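Workshop notebook, bench 2
11/03/2021

Kindivari trial kit, first proper day with it. I have had the box of bits under my desk for longer than I like to admit, so it was a real pleasure to clear the big table, get the cloth down and settle to it with a pot of tea (and then another pot, if I am truthful). The question from Umodum is whether the gear assembly kit is worth having for the training room, and they would like a plain answer from us by May.

Cabling first, as always. The leads that come with the kit are generous, which is lovely until you see where all the spare length ends up. Relu would like a tray under the table and I am coming round to his way of thinking, so I have put it on the list for the Edet order.
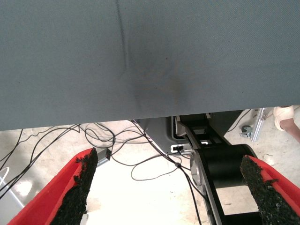 Celeste Tapia
Workshop technician, assembly and fixtures

The red fingers with the black gritty pads are what I most wanted to try. The pads are getting ragged along the outer rims where they meet the red, and I should like to know what Kindivari charge for replacements before we say yes to anything. The quote says 4000 for the whole kit and is silent on spares, so I'll write and ask. Must remember to ask about delivery on the pads too.

Now to the gears, which is the nice part! The task plate is a plain steel disc with a big hole in the middle and two pegs, and small spur gears to go on them. It sits straight on the cloth with nothing holding it down. I do wonder about that, and Relu Cârstea wondered about it louder than I did. His suggestion is a thin rubber ring underneath, mine is a pair of dowels in a baseboard, and we had a very enjoyable argument about it over lunch without getting anywhere. 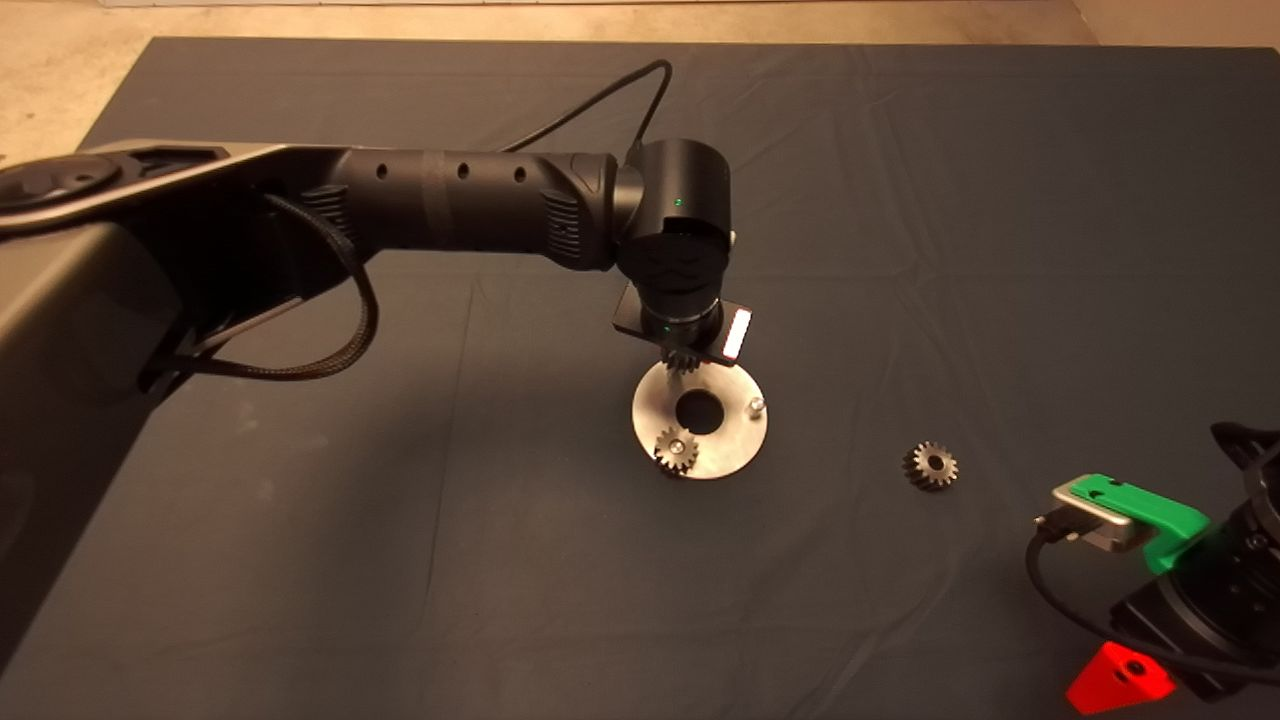 Page last changed by C. Tapia, revision 8

One gear over its peg and another up in the gripper above the back edge of the plate, with the third still waiting on the cloth. I like the green lights on the wrist and gripper, they are easy to pick out against all that black when you glance up from your notes. The dark gears are less easy to pick out against the dark cloth, and I'd like to try a paler one next time. There is a cream one in cupboard 2306 if it hasn't gone to the Pikeck people.

The manual is friendly enough but it jumps from unpacking to the finished task with hardly a word on setting heights, and a beginner in the training room would be quite lost there. I have pencilled notes in the margins of our copy, please do add yours.

Still to do: letter to Kindivari about pads, cable tray, rubber ring versus dowels (Relu to cut both and we'll see), paler cloth. Kit stays on bench 2 for now, so please don't borrow the plate.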